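How to Fold Dark Knit Clothes So They Stay Nice in the Drawer

By Soledad Ibarra
Jan 15, 2019

In my house the dark knits are the clothes that suffer the most. I mean the gray and black T-shirts, the soft pants for home, the thin sweaters. They take every hair and every bit of dust, and when they are folded badly they show a line across the chest that does not want to go away. After many years of folding for a family I have my own way to do it, and I share it with you.

Start with a good surface

Please do not fold on the bed. The bed is soft and the cloth sinks, so you cannot pull it flat. A table is better, and a table with a mat on it is the best. I use a cutting mat from my sewing corner, the kind with a grid. Knit fabric slides on a bare table and stays more quiet on the mat, and the lines help to see if the side is straight. Choose a light color of mat if you can. On a dark one I never found the edges of a black shirt.

Wipe the mat before you begin. Flour, threads, cat hair, all of this will go directly to your clean clothes.

Wait until it is dry, really dry

Touch the thick places: the pocket, the waistband, under the arm. If they feel cold, they still have water inside. Hang the piece on a chair for one more hour. I once put away a pair of pants with a wet waistband and in April I found them with a smell that needed three washings.

Smooth first, fold after

Lay the piece with the front down. Put one hand in the middle and push with the other hand from the center to the outside. Do not pull from the corners, the knit gets longer there and it will not come back the same. Check that the side seams lie at the sides. Many shirts of low price have turned seams, and in this case follow the shape of the shirt and forget the seam.

For a shirt, bring one side to the middle, put the sleeve back over it, and do the same with the other side. Then fold from the bottom up, two times. For pants, put one leg on the other, push the pointed part of the seat inside, and fold in three.

Open the hand flat when you turn a layer over. If you pinch the cloth with the fingers it makes small creases, and on dark gray you see all of them.

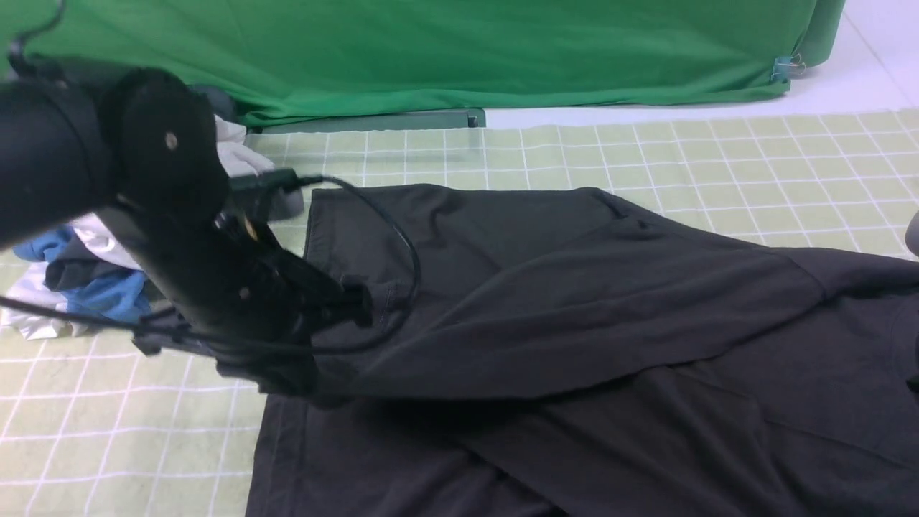 Dark gray knit on the grid mat, partly folded, with a long crease in the lower layer still to smooth.

When a crease stays in the lower layer

It happens to me often. The top looks fine and below there is a diagonal crease. Do not press the pile hoping it will disappear. Open the last fold, smooth the bottom layer with the side of your hand, and close again. It takes a few seconds.

If the crease is old, spray a little water from far away, wait, and smooth again. An iron I use only on the wrong side and with a thin cloth between, as dark knit becomes shiny very fast.

Pockets and seams

Empty the pockets and lay them flat inside before folding. A pocket that is turned makes a hard bump, and the bump marks the layer on top of it. Where there is a thick seam, try to put the fold one finger beside it.

Putting away

I stand the folded pieces in the drawer like books, with the folded edge up. My drawer is 80 cm wide and I divide it with two shoe boxes without the lid. Leave a little air, so that you can take one out without lifting the neighbors. Thick sweaters I keep flat on the shelf, the heaviest at the bottom.

Next time I will write about socks, my daughter has been asking me for this.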